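Restton Learning Center Reopens Second-Floor Workroom

The second-floor workroom at the Restton Learning Center is open again following a three-week closure for new flooring and furniture. Regular bookings resumed on Thursday at the usual hours.

The principal change is the floor. The old carpet tile, in place since the building opened, has been removed and replaced with light wood laid in a zigzag pattern. The work was carried out by Lalari, the contractor responsible for the entrance hall last year. Residents who use the room for early classes had asked for a surface that could be swept between sessions, and the request was included in this year's maintenance plan.

The room has also received white desks from the supplier Flerar. Desks carry numbered stickers on the leg, and the same numbers will appear on the booking sheet at the front counter. Groups are asked to quote the desk number when reporting a fault or requesting a change of layout. Walls were repainted white and will remain free of posters until the paint has fully cured.

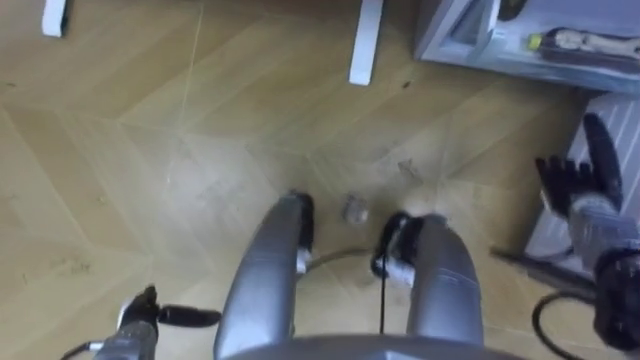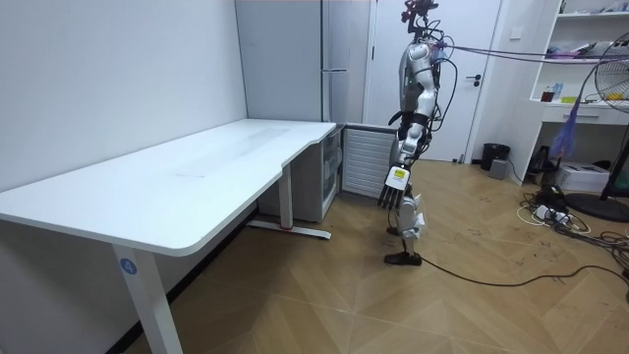

The room may be booked for up to 30 people seated, or 40 standing. Desks should be lifted when they are moved — dragging them will mark the wood — and felt pads are available at the counter on request. Food is not permitted in the room. Drinks must have a lid.

The adjoining Bravo Room, number 121, will close for the same work in May. Groups with standing reservations there will be contacted by the bookings office and offered space on the second floor where the timetable allows.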